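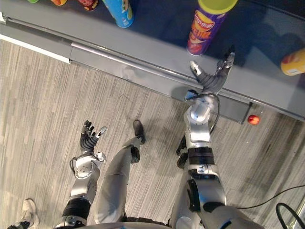 Snack canisters on a gray table, purple one included.

1 min read

So the Lomivbridge snack swap is back this Wednesday, and I'm way too excited! Doors open at 7, entry is 5 dollars, and it all goes to the library roof fund. Last August we raised 2000 dollars - not bad for chips and cookies. 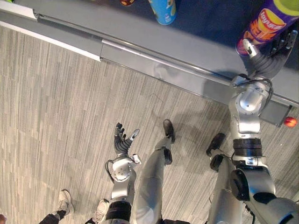
A tall purple can of Lay's Stax.

Aravind Sundaram is running the door again, and he tells me 85 people have signed up already. Bring something sealed (no homemade stuff, sorry) and park behind Zisari.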